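Metal bin for mixed toys and small parts: line the floor or leave it bare?
Storage and Workshop > Bins, Trays, Drawers
Started Thursday, November 22, 2018

s_delaunay
Posts: 124

I have two Killstead open bins, painted gray outside, bare metal inside, sloping walls, 212 mm deep at the center. They hold the overflow from the playroom: building blocks, a few small vehicles, odds and ends without a set. The floors are scratched through to a dull finish and they are loud when anything is dropped in. I am considering a liner.

Options so far:
1. Cork sheet, 2 mm, cut to size and left unglued.
2. Ribbed rubber drawer mat.
3. Leave it bare and accept the noise.

Inside corners are radiused, so a square-cut sheet will lift at the corners. Has anyone solved that without adhesive?

ymarchal
Posts: 2216

Option 3. Scratches on a bare metal floor are cosmetic. A loose liner collects grit underneath and you end up lifting it every time you clean. Plastic blocks on bare metal slide to where you want them when you tilt the bin. On rubber they don't.

For the corners, trace a coin at each one and cut to the curve. That handles the lift, but I would still skip the liner.

Margaux V.
Posts: 212

I disagree on the grit. I have used cork in a Skanura bin for three years and I take it out twice a year. What accumulates is fine dust and the occasional hair. The noise reduction is substantial. With bare metal I could hear blocks being poured from the floor above.

Rubber I would avoid. The ribs catch studs and small wheels, and the one I had smelled for months.

s_delaunay
Posts: 124

Does the cork shift when the kids rake through it?

Margaux V.
Posts: 212

Slightly. I cut mine a little oversize and it holds by friction against the base of the walls. It will curl if you overdo it.

rchevalier
Posts: 124

Before buying anything, look at what the bin has to do. A bin for mixed contents gets used in two ways: someone reaches in for one item, or someone dumps the lot. A liner helps with the second and is neutral or worse for the first.

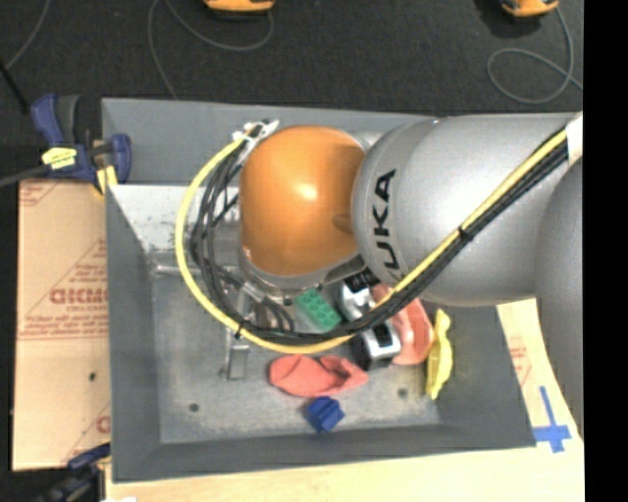 Fill level is the variable I would fix before the floor. Most people load these until the bottom layer is out of reach, then blame the bin. With a small assortment in a bin with tall sloping walls, everything stays findable, and a green block lying tilted on the metal can be picked up without digging. The floor in that one is worn and scuffed and I would leave it as it is. Note the small round holes in it, one toward the lower left and one toward the lower right. If yours has holes like those, a full sheet of cork will cover them, and anyone who uses them for fixing or drainage will need to punch through.

ymarchal
Posts: 2216

Agreed on fill level. I stop at a third of wall height. Past that the small pieces migrate down and the large ones stay on top.

Killstead bins have no holes as supplied, at least the ones I own.

s_delaunay
Posts: 124

Checked. Mine have no holes. Mine are also well over a third full, probably closer to two thirds.

Margaux V.
Posts: 212

A third is low for a household with three children. I would need five bins. Half is workable if the blocks are separated from everything else. It's the mixing that causes the digging. Blocks in one, vehicles and loose parts in the other, and you can go higher on the blocks.

rchevalier
Posts: 124

Separation works for as long as somebody enforces it. Séverine sorted ours in October using Statula labels on the front lip. The labels are still there. The contents do not match them.

ymarchal
Posts: 2216

Label position may be part of that. On a sloping wall the front lip faces the ceiling when the bin is on the floor and is hidden when it is on a shelf. Put the label on the outside face, upper half.

Back to the liner. If noise is the complaint, treat the outside. Self-adhesive felt on the underside of the bin, full coverage, damps the panel and leaves the inside easy to wipe. The Chauvin felt in the wide roll is adequate. Degrease first.

Margaux V.
Posts: 212

Felt underneath deals with the ringing. It does nothing for the impact itself, plastic on metal. I have tried both and kept the cork.

s_delaunay
Posts: 124

I will do felt on one and cork on the other, same contents, both filled to half. The cork sheet I have on hand is around 2 mm short on the long side, so the friction fit may not hold. If it slides I will recut from a new sheet.

Yannick, degrease with what? The undersides still have the factory paint.

ymarchal
Posts: 2216

Isopropyl alcohol on a rag, test a corner first. Let it dry fully before the felt goes on. Do not use acetone on the paint.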